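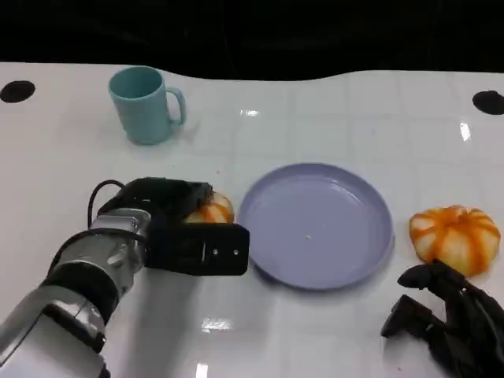

Jeva Two-Arm Table Station
Equipment page and planning notes for buyers

Sold and serviced by Lillau
Page updated Tue 19 November

The Jeva station is for laboratories, schools and small workshops which want to teach a robot simple table work: pick up an object, put it on a plate, move a cup to the side. It is delivered as one set, and you can order the left and the right side with different end tools. Many customers ask us for the price first. We prefer that you read the planning notes before, as the room and the small parts often decide the budget more than the arms do.

What is in the set
Two arms with controller
One parallel-jaw gripper
One multi-fingered hand
Head camera with mount
Cable set and emergency stop
Printed manual in English

Not in the set
Table
Computer for training and recording
Objects for the tasks
Lamps

Choosing the end tools
The parallel-jaw gripper is the cheaper tool and the easier one to maintain. It is good for small firm objects, for example a toy pumpkin or a block. The multi-fingered hand costs more and needs more hours of setup, but it allows you to try other ways of holding. If your budget permits only one kind of tool, take two grippers and order the hand later. The wrist plate is the same for both, so the change does not require a new arm.

Table and light
Any stable table of the correct height can be used. Please plan the surface with care. A glossy white top is easy to clean and shows dark objects well, but it gives bright reflections to the camera. With such a top we recommend soft light from the side and no lamp directly over the work area. A matte top costs a little more at most suppliers. Leave 85 cm of free floor behind the station for service.

Objects
Ordinary household things are enough to begin: plastic plates, mugs, light decorations. Please buy every object at least twice, from the same shop and on the same day. Colors and shapes change from one season to the next, and it is annoying to look for the same mug in April when the shop has it no more.

Budget points which are often forgotten
Finger pads for the gripper. They are wearing parts, sold in packs of 4.
Spare cable for the wrist. One per arm is a reasonable stock.
Training of staff, two days at your place or at our workshop in Grakthorpe.
Transport. The set comes in two crates and weighs 58 kg in total.
Disk space for recordings. It fills faster than most buyers expect.

Delivery and payment
Delivery time is nearly 40 working days from the written order. One third of the price is paid with the order and the rest after the acceptance test. Customers in the Garside area can have the station installed by our own technician. For other places we work with a local partner and the travel is invoiced separately.

Warranty
Two years on arms and controller, one year on the hand. Finger pads and cables are excluded.

To receive an offer, please send us the size of your room, the end tools you wish for each side and the date when you need the station ready.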